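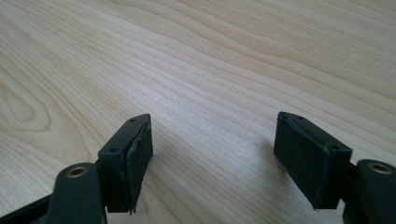 Pale wood tabletop with an oval figure in the grain.

How to Refresh an Oiled Table

An oiled table needs a new coat when water stops beading on it. Set aside an afternoon in a room with a window open.

1. Clear the table and wipe it with a damp cloth and a little dish soap. Let it dry overnight.

2. Sand with 80 grit only where there are rings or scratches. Follow the grain. Go over the whole top with a finer paper, then vacuum up the dust.

3. Stir the oil. I use Trosidel Clear, but Wallico hardwax works the same way. Check the can first, as some tints turn light wood orange.

4. Pour out a small puddle and spread it thin with a lint-free cloth. Do the edges last.

5. Wait 15 minutes and wipe off everything that hasn't soaked in. Sticky patches come from oil left sitting on top.

6. Leave it 29 hours before a second coat. In February I give it longer.

Lay used rags flat outdoors to dry. Oily rags in a pile can catch fire.

Keep hot pans off the table for a week. For a table with varnish on it, see the stripping page.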